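# Kitchen Staff Wanted for a Study on Working Beside Robot Arms

Andadix is looking for dishroom and prep workers to take part in a paid study. We want to know what changes in a shift when an arm takes over part of putting utensils and dishes away, and what people end up doing with the time.

The work is done at a table, with wooden spoons, a dish rack and a utensil holder.

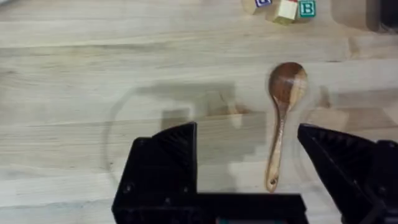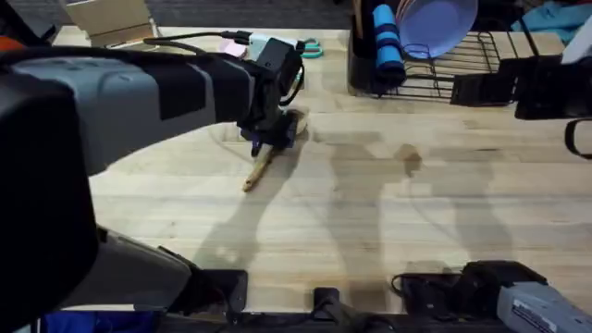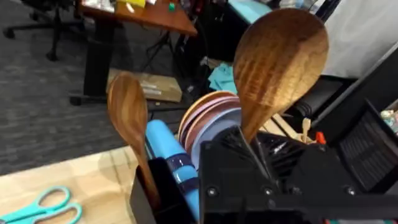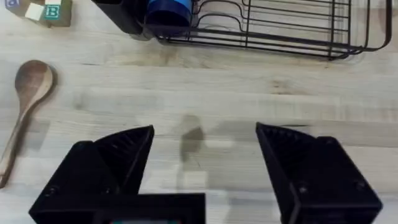
*Utensil handling at the table. A wooden spoon is in views one, three and four, and a spoon or spatula-like utensil in the second; the third has one in the gripper.*

## What you would do

You work beside the arms for 105 minutes, then talk with us for 95. During the work part you sort, stack and step in when you think the arm needs help. You decide when that is. In the interview we ask about pace, noise, getting in each other's way, and which jobs you would keep for yourself.

Cordier and Odberg, two catering companies, plan to bring arms into their dishrooms in October. They will get a written summary of the results. They will not get names or individual answers, and taking part has no bearing on anyone's job there.

## Who can take part

- 18 or older
- At least six months of paid kitchen work, current or past
- Able to stand for the work part, with one break
- No experience with robots needed

Pay is $209 for the full session, and you are paid the same if you stop early. Sessions are held at our Litwood office, Room 662. Closed shoes, please.

To sign up, write to Ignacio Sosa at the Litwood front desk with your name, a phone number, and the hours you usually work. Day and evening sessions are available.

Posted 10 April 2018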